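Speaker notes - "Blue Paint and Brown Wood"
Evening class on painting at home, 26th February
Speaker: Haziq Pasaribu. Host: Dineo Lekota.

Start slowly. Wait until people have put away their coats. Thank Dineo for the invitation and for lending the long display board.

Opening words: "Good evening. I have painted rooms for other people for a long part of my life, and the color I am asked for the most is blue. It is also the color that I am asked the most to paint over."

Leave the next slides up while I ask who in the room has a blue wall at home. Let them raise hands. Ask one person which blue it is, and if they still like it.

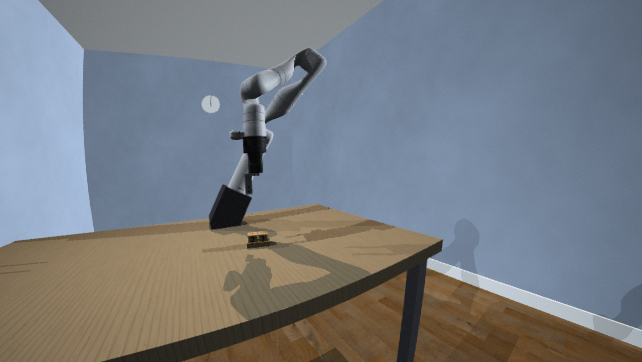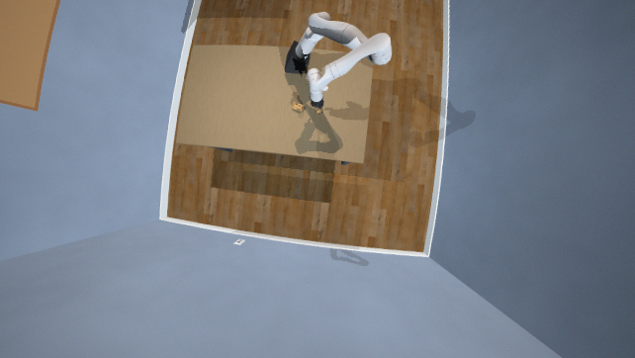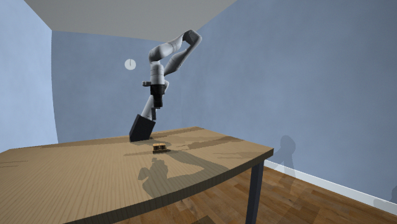
Bluish walls, wood floor.

Now the first point. People choose a wall color as if the wall is alone. They stand in the shop with a small card, they hold it up to the lamp of the shop, and they decide. But at home the wall will stand on a floor, and the floor is very often brown. Brown wood is in truth a dark orange or a dark yellow. Orange is on the other side of the color wheel from blue. So each one makes the other look stronger. A blue that looked quiet on the card becomes much more blue when it meets an oak floor.

Show the color wheel here (paper one, in my bag, not on the slides). Hold it high, the last row could not see it last time.

Ask: is this bad? No. Many people want exactly this. But you should know it before you buy the paint.

Story of Melati Kwok's dining room. Tell it shortly. She wanted a gray-blue, "like the sea in winter". On the card it was nearly gray. Her floor was pine, old and very yellow. We painted one wall in the morning and after lunch she came in and said, "Haziq, this is a swimming pool." It was the correct paint, I checked the label two times. We mixed a new one with more gray and a little red earth in it. The new one looked like mud in the can and very fine on the wall. She has kept it.

Pause for laughing, if there is laughing.

Second point: the light. Draw the simple window on the board. Light from a north window is already a bit blue, so a cold blue will feel colder, and in February it can feel sad. Light from a south window is warmer and forgives more. A lamp in the evening with a yellow bulb will pull many blues toward green. Some people love this green and some people are angry at it. I can't tell you in which group you are.

Advice to say clearly and slowly, because people write it down:

Paint the sample on a big piece of cardboard. Do not paint it directly on the wall. A wall sample has the old color all around it and your eye compares the two all the time. Also you can see the edges of it later, through the new paint, if you put it on thick.

Put the cardboard down so that it touches the floor. Then move it to the corner. The corner is always darker, and each wall throws some of its color on the other.

Look at it in the morning, at midday, and with the lamps on. Give it four days. I know this is boring.

Pass around the sample cards now. There are six cards, all from the Briltton range, and I want six back. Start from the left side so that they don't get stuck at the tea table.

While the cards go around, speak about the ceiling. Most people paint the ceiling pure white and never think about it. Beside a blue wall, a pure white ceiling looks hard, like paper. A soft gray or a white with a drop of the wall color will sit more calmly. For this I use the leftover paint from the wall: one small cup of it in the can of white, stir for a long time, test on cardboard again. If your ceiling is low, carry the softer white a hand's width down on the wall. It makes the line less sharp. If your ceiling is high, do not do this, it looks like you ran out of blue.

Someone will ask about a gray ceiling. My answer: yes, if the room has good light and the gray is lighter than the walls.

Third point: the wood itself. Here I must be careful, as last year I made Jolán Jakab unhappy. She restores furniture and she was sitting in the first row when I said that a table can simply be stained darker to match. She stood up and explained, very politely, why not every table can. She was right, so I will say it in her way now.

First find out what is on the wood. Oil, wax and varnish are three different things and each one wants a different treatment. Rub a small place under the table with a cloth and some mineral spirits. If the cloth becomes yellow and a bit sticky, there is wax. Wax has to come off completely before any stain. Varnish has to be sanded away, and if your table has only a thin skin of good wood over something cheaper, you can sand through it in one careless minute. Then there is no way back.

If you are not sure, leave the table alone and change the blue. A can of paint costs less than a table. Say this sentence two times.

The floor: same thing but bigger. Do not sand a floor to fit a wall. Put down a rug. A rug of undyed wool between blue walls and a brown floor makes peace between them, and you can roll it up if you change your mind.

Fourth point: money. People like a real example, so I use Lamai Kaewkla's living room, and she gave me permission. Her full bill was 1383, with primer, paint, new brushes and the hire of the ladder, and with my work. Her own plan was 1000. The difference came from one thing only - she had a dark red wall under the new blue, and it needed an extra primer that neither of us had in the plan. The red came through the first coat like a bruise. So: if there is a strong color under, put the primer in your plan on the first day.

I buy the primer from Jatier, on the corner behind the post office. I get nothing from them for saying this. They will tint it for you if you ask. A gray primer under a deep blue saves one coat in most cases. A white primer under a deep blue makes you work more.

Brushes. Show my old one and a new one. Do not read a list here, only talk. The old one is better because the ends of the hair are worn soft. Wash it at once, comb it, hang it with the hair down. Never leave it standing in water over night. I did this as a young man with a brush of my uncle, and he did not speak to me until the next job.

The cutting line, where the wall meets the ceiling. Demonstrate on the board with plain water so that people in front don't need to worry about their clothes. Load the brush a third of the way. Start a little away from the line, go up to it, then pull along. Breathe out while pulling. If the hand shakes, rest the small finger on the wall. With blue every small mistake is visible against a light ceiling, so it is worth to practice on cardboard first (the same cardboard, the other side).

Remember to turn the board so that the right side of the room sees it also.

Questions that usually come, with my answers:

Matte or shiny? Matte for walls that are not straight, and most are not. A bit of shine in a kitchen, where you need to wipe. Shiny deep blue shows every bump and every roller mark.

Can I stop in the middle of a wall for dinner? Please don't. Finish the wall from corner to corner, then eat. If the edge dries you will see it forever, in blue more than in other colors.

All four walls blue or only one? I prefer all of them. With one blue wall, the eye goes there and stays there, and the other walls look forgotten. But in a very dark room one is enough, and it should be the wall opposite the window.

What blue do you have at home? My hall is blue with much gray. My kitchen is yellow, my wife chose it, and I like it more every year.

How to keep the leftover paint? Pour it in a glass jar, fill nearly to the top, close well, write the name of the color and of the room on the lid. Brzozowska's on the market street sells jars with wide mouths that a small brush can enter.

If the questions are few, show how to repair a scratch with the jar and a bit of sponge. If they are many, leave it out.

Closing: collect the Briltton cards. Ask people to move the chairs back against the wall. Tell them that the next evening is with Jolán Jakab, on waxed furniture, and that they should bring a small wooden thing which they don't love too much. The sign-up sheet is beside the tea.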